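Travico Rear Window Message Panels

Reusable sign panels for delivery vans, work trucks and company cars
Sold by Handetham Print & Display

Overview

The Travico panel is a thin, flexible sign that goes on the inside of a vehicle's rear or side glass and faces out. It holds to the window by static, with no glue, and can be moved from one vehicle to another. Most of our customers use it for a phone number, a short offer or a hiring notice. It suits businesses that want their name on a vehicle but don't own the vehicle, or don't want to commit to a full wrap.

We print each panel to order from your artwork. If you have no artwork, you can pick one of our plain layouts and send us the wording.

Sizes

Small - fits most hatchbacks and the rear quarter glass of an SUV. Room for a business name and a phone number.

Medium - fits the rear window of a sedan or one door of a van with split rear doors. Room for a name, a number and one line of text.

Large - fits a full-width van or pickup rear window. This size is only offered in the see-through version, so the driver keeps a view out of the back.

Measure the flat part of the glass before you order. Leave out the curved edge and any area covered by a wiper motor, a brake light or a defroster tab. If your window falls between two sizes, take the smaller one.

What to put on it

Drivers behind you have a few seconds at a light and less than that on the road. Panels that work have a name, what you do, and one way to reach you. A street address is seldom worth the space. The same goes for a list of services. A plumber who also does drains, heaters and remodels is better off printing the word "Plumber" large enough to read from two car lengths back.

Use dark letters on a light ground or light letters on a dark ground. Red on blue and yellow on white are hard to read through tinted glass, and we will send the proof back with a note if your artwork has either one. We print in solid color or full color at the same price.

QR codes are allowed, but we only suggest them for vehicles that spend most of the day parked. If you use one, keep it in a lower corner and give it a plain white border.

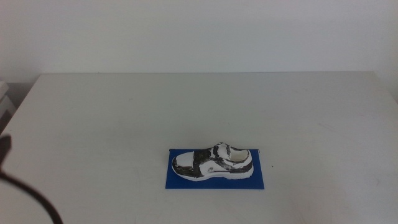 Tracking calls

You can order a panel with a tracking number in place of your own. Calls go through to your regular line, and you get a monthly count showing how many came from the panel. This is useful if you already run a newspaper ad or mail postcards and want to know which one is bringing in work. The tracking number is billed by the month and can be dropped at any time, but remember that the number is printed on the panel. If you drop it, you will need a reprint.

A cheaper way to do the same thing is to print an offer code and ask callers for it. It takes some discipline from the person answering the phone.

Material and print

The panels are printed on Cesinetti static film, which we have stocked since we stopped carrying the older suction-cup signs. The film is clear or white. The see-through version is perforated and has a light adhesive on the print side, so it can be moved a few times but will not last as long as the static type.

Ink is cured at the press and then covered with a clear coat. We use the Jurčo coat on all sizes. It resists glass cleaner, but not ammonia, so check the label on your bottle before you spray anything near the panel.

Putting it on

1. Clean the inside of the glass with water and a drop of dish soap, then dry it.
2. Mist the glass lightly with plain water.
3. Peel the backing and set the top edge first.
4. Push the water out toward the sides with a squeegee or the edge of a card.
5. Leave the window closed for 60 minutes.

Do not install in freezing weather unless the vehicle is in a heated garage. In January we get a fair number of calls about panels that won't grip, and cold glass is nearly always the cause. Keep the defroster off until the panel has set.

To remove it, lift a corner and pull slowly. Store it flat on its backing sheet, away from dust. A rolled panel will keep the curl and be harder to put back.

Rules to check first

States differ on what may cover a rear window. Some ask for mirrors on both sides if the view is blocked, and a few limit the size of any sign on the glass. Towns and homeowner groups may also have rules about marked vehicles parked overnight. Leased vehicles are usually fine, since nothing is fixed to the paint, but read the lease. We can't advise on your local rules and don't take returns on printed panels because of them.

If you plan to have employees carry a panel on their own cars, tell them to ask their insurer. Some personal policies treat a car with business signs differently.

Ordering

The smallest order is 2 panels of the same design. You can mix sizes in one order as long as the wording stays the same. The price per panel drops at 11 and again at larger amounts, and our biggest order so far was 512 for a chain of lawn care franchises. For anything near that size, call for a quote and allow extra time.

Send artwork as a PDF with the fonts outlined. We email a proof, and printing starts when you approve it. Look at the phone number on the proof twice. We reprint at our cost if we made the error, and at yours if the approved proof had it wrong.

Orders approved by noon go on the press the next working day. Panels ship flat in a stiff mailer. Large panels ship between two sheets of cardboard and cost a little more to send.

Care and life

Expect almost two years from a static panel on a vehicle parked outdoors, and longer on one kept in a garage. Reds fade first. Replace the panel when the edges start to lift or the color goes dull, as a faded sign doesn't help the business on it.

Related items

Magnetic door signs
Dashboard parking cards
Squeegee and spray kit
Replacement backing sheets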